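Sevuvside Home Forum > Laundry & Closets > Folding polo shirts so the collar survives

priranow_9
Dec 18, 2018

OK, laundry people, I need help. My husband has to wear polos for work and he owns what feels like 100 of them. I fold them, I stack them, and by the time he pulls one out the collar looks like somebody slept on it. T-shirts I can do in my sleep. Polos beat me every time. What are you all doing? Hanging is out, we share one tiny closet and my dresses won that fight years ago.

Renji Ogura
Button all the way up first. Every button. People skip the top one and then wonder why the collar flops sideways in the drawer.

priranow_9
Even the top one? He'll complain about having to undo it.

Renji Ogura
Let him complain.

kururamom
I used to fold on the bed and that was half my trouble. A mattress gives too much, so you're smoothing one side while the other side bunches up. Now I do all of it at the desk in the spare room. It's the right height for me, my back doesn't hurt after, and a shirt lies flat on it without hanging over the edge. I clear off the laptop and the mail, give the top a quick wipe, and I'm good for the whole basket.

For polos I lay the shirt out front side up before I do anything else. Collar folded down the way it's worn, then I run my hand down the placket so the buttons sit in a straight line, and push the wrinkles out toward the sides.
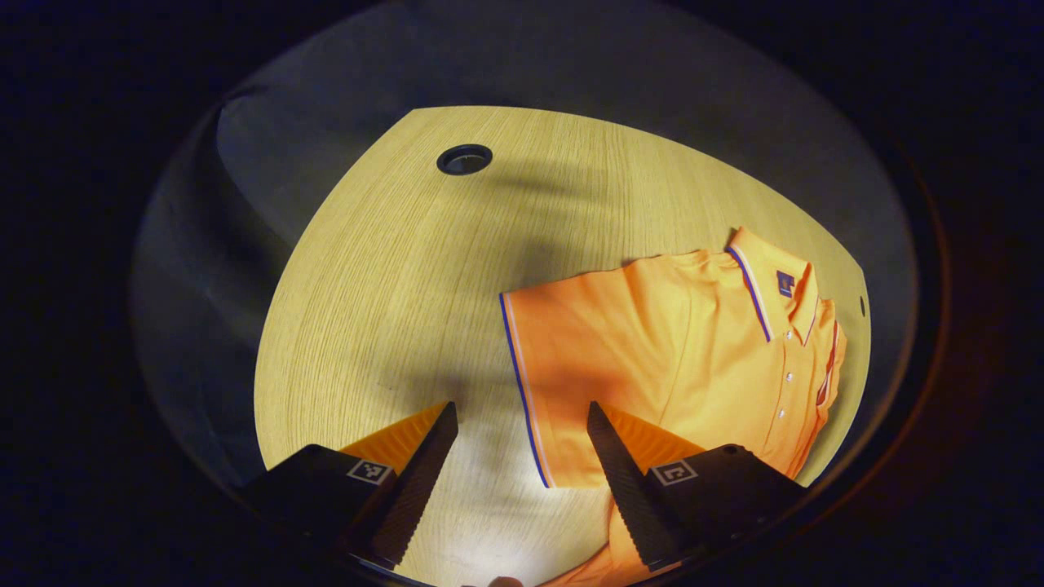 Then flip it over, fold one side in to about the middle of the back, and lay the sleeve back down along the fold. Same on the other side. Bottom hem comes up a third of the way, then fold again so it ends just under the collar. Turn it over and you've got the nice store look with the collar on top. The ones with striped edging on the collar and sleeves are my favorites to do – you can see right away if a sleeve is crooked, the stripe gives it away!

priranow_9
Ooh, I've been folding on the bed too. And I've been going front side up the whole way through, so that explains a lot. Is that orange one as bright in real life? My husband would never lose it at the airport.

kururamom
Ha, yes, it's BRIGHT. I love it. The whole drawer is navy and gray otherwise.

Shinji Amano
Going to disagree with the stacking part. You can fold as neatly as you like, but if there are 9 shirts on top of it, the bottom collar gets crushed. I roll mine. Fold in half the long way, sleeves in, roll from the hem up, and the collar ends up on the outside with no weight on it. Did 19 shirts that way for a work trip last January and wore them straight out of the suitcase.

Renji Ogura
Rolled polos look like rolled polos. You get those little ripples all down the front.

Shinji Amano
Not if you roll them loose. And knit shakes out in a few minutes anyway.

Renji Ogura
Mine don't. Maybe yours are thinner. Heavy piqué holds a crease forever.

kururamom
I'm kind of in between on this. Rolling for a suitcase, sure, I do that too. In a drawer I fold, but I alternate them, one collar facing the back of the drawer and the next one facing the front. The stack stays level and the collars aren't all piled up in one spot. I stop at 3 or 4 high.

Shinji Amano
Alternating I can live with. Still rolling mine.

priranow_9
Tried the desk tonight (well, the kitchen table, same idea) with the back-side fold and it's so much better already. Almost 19 of them done before I got tired! Top buttons and all. Going to alternate them in the drawer and see how the collars look by the weekend.

One more question if you're all still around – the collars that are already curling up at the points, is there any saving those or do I give up?

Renji Ogura
Iron them from the back, points in toward the middle. Bit of steam. Then leave the shirt alone till it's cool.

kururamom
What he said. And pull them flat while they're still damp out of the wash next time, it saves a lot of ironing.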